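Skallik cloth folding, fault subset

README

Contents: episodes from the Skallik two-arm cell that ended in a protective stop or were thrown out after review. The task is folding a small cloth on the cell floor. Successful folds are in the main release and are not repeated in this subset.

Known fault: gripper contact

Most of the stops come from the two grippers touching each other near the middle of the cloth. The planner kept a minimum distance between the wrists but did not count the fingers. When both arms went for nearby points, the check passed and the fingers could still meet. Randi Sæther found the error in July while going through the stop logs. 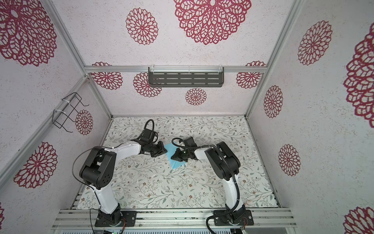

We first blamed calibration and redid it twice – the stops continued. The fix was to add the fingers to the collision model and let only one arm close at a time. Episodes recorded before the fix have planner_version 2 in the metadata. Do not train a two-arm policy on those without filtering.

Labels

stop_contact: controller stopped on a force limit
stop_manual: operator pressed the stop button
reject_review: no stop, but discarded by a reviewer

In 17 episodes the label was set by hand because the log was incomplete. Joint torques are missing from 5 of them.

Safety

No one was hurt. Replaying these trajectories on hardware can repeat the contact, so use simulation, or run one arm with the other parked.

Contact: Ottar Viklund, Jasia group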